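Plorkach Household and Shop-Floor Handling Study
Progress report to Nalel, period ending January 31, 2024
Prepared by Theano Kontogiannis

1. Status
The project asks which small chores a machine can take over at present, and at what cost in supervision. Work since August has centred on one of them – clearing mixed sweets from a tabletop into a cardboard box. Demonstrations are recorded with hand-held grippers and used to train the arm at the Tudeck site. 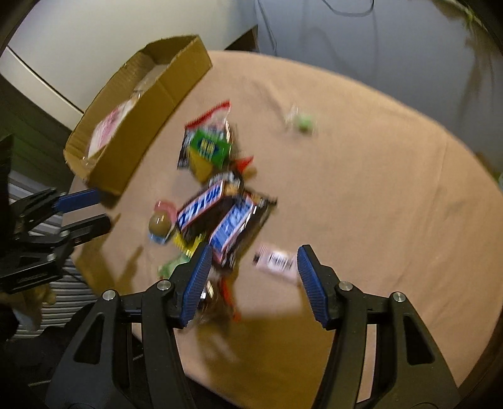 The demonstration set stands at 1,486 recordings, of which 370 were set aside for poor tracking. Chocolate bars are the easiest class. Small twist-wrapped pieces remain the hardest, and the arm still needs a person nearby to recover dropped items.

2. Packing
Periklis Giannakopoulos has rewritten the labelling guide so that grasp, carry and release are marked separately. Release over the box is now treated as its own skill.

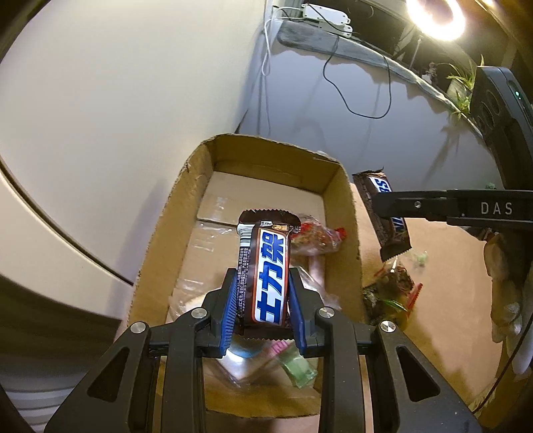 Orientation at release is not yet scored. We propose to add it next period, as shelf stocking will depend on it.

3. Assessment
Unattended use is not realistic in a home or a shop at this stage. Supervised use on rigid, wrapped goods may be.

4. Next period
Kokkinos will supply 21 further product types. We request a seven-week extension to the labelling budget – revised costs are attached.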